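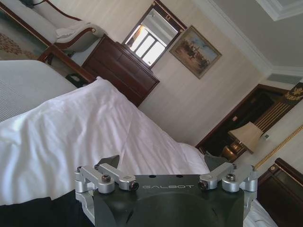
GALBOT unit, bed beyond

Can a city council spend from the reserve fund while the finance director's post is vacant?

Posted by Josiane Ferrand
Category: Local Government and Public Finance

I reside in Civstead, a city with an elected mayor and a council of 5 members. In October the mayor dismissed the finance director. No acting director has been named. The council has since placed on its agenda a resolution to move money out of the reserve fund to cover the Rallex bus contract, which was budgeted at a lower figure than the one finally signed.

Our charter states that every transfer from reserves must be "certified by the director of finance as to availability of funds." It says nothing that I can find about a vacancy. I would be grateful for guidance on two points. First, may the council adopt the resolution without the certification? Second, is there any means by which a resident may object before the vote is taken? I have read the charter and the budget ordinance, but I do not have access to the contract itself.

Reply from Meinecke

The answer depends on state law and on the full text of your charter, so what follows is general information.

A certification requirement of this kind is usually treated as a condition that must be met before money is moved. A vacancy in the office does not ordinarily remove the condition. Many charters deal with the matter in a separate section, often under a heading such as "Absence or Disability of Officers," and that section may allow a deputy or the city manager to sign. I would look there first. If the charter is silent, check whether the budget ordinance or the administrative code names a deputy with power to act. State statute sometimes supplies a rule as well.

Please also note the difference between adopting a resolution and carrying it out. A council may be able to adopt one that directs a transfer "upon certification," in which case the vote would be proper and the money would stay where it is until someone with authority signs. Read the wording on the agenda closely.

On your second point, a resident may generally submit a written comment to the city clerk before the meeting and ask that it be entered in the record. State the charter section by number and ask who will certify the transfer. You may also file a public records request for the Rallex contract — a signed contract with a public body is normally open to inspection, although parts of it may be withheld.

Reply from tallgrass_40

The mayor can do what he wants until the next election. Ours fired two directors and the bills still got paid. Go to the meeting and speak.

Reply from Zandier

I agree with Meinecke on the main question and would add one matter. Should Civstead have bonds outstanding, the bond documents may require that reserves be kept above a stated level, and may also require notice when a senior finance officer leaves. The disclosure filings are public and can be searched online by the name of the issuer. A transfer that breaches such a promise can affect the city's credit rating whether or not the charter was followed.

I do not agree with the reply above. That bills were paid elsewhere does not show that reserve transfers were lawful. Routine payments already in the adopted budget commonly follow a different procedure.

Comment from Josiane Ferrand

Thank you. The administrative code does name a deputy, in section 31, but that position also appears to be unfilled. I have written to the clerk and requested the contract.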